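Blog > Around the House > The Big Table

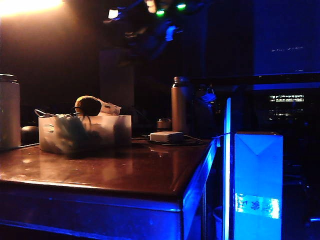

Sunday night and the cable bin

I said I'd be done by dinner. It's 24 July 2022, it's late, the blue light is on because I like it, and I'm still sorting cables at the big table. There are 62 of them on my list (yes, I made a list!) and I have plugged maybe a third into something to see what they do. The plastic bin was supposed to be the "keep" bin, but now it's the everything bin, fuzzy brown ball included.

My rule, stolen from Annelies, is that a cable with no partner by the end of the night goes in the donation box. I've already broken it for 2 of them. One fits a Gadness speaker I sold in April, so explain that one to me.
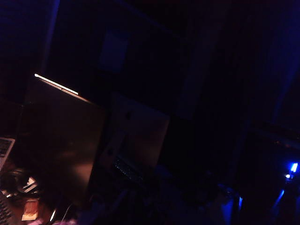 The screen end

I keep putting this part off. Keyboards, headphones, a laptop, probably a little card or bit of paper I wrote something important on and then tucked in between other things. Krum told me to move everything to the floor and only put back what I use in a week, and I would, but then I'd have to clean the floor first. 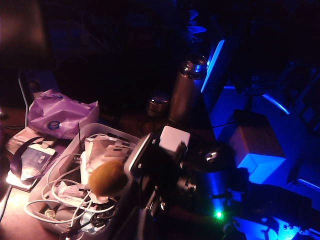
Anyway, Krum also thinks white cables should live apart from black ones, and I came around to it. White ones are the worst for tangling, I swear. I've started closing each one with a strip of Velcro from a 500-pack I bought at Mayrhofer, so if you need Velcro, please come over and take some. The bottle stays on the table, by the way. Sorting is thirsty work!

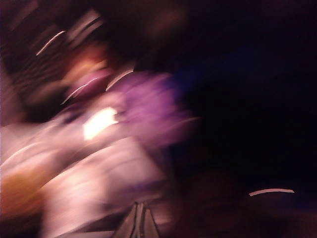
Still to do

Label the chargers. Ask Anayeli if she wants the spare keyboard. Find a lid for that bin, or buy one, and then go to bed.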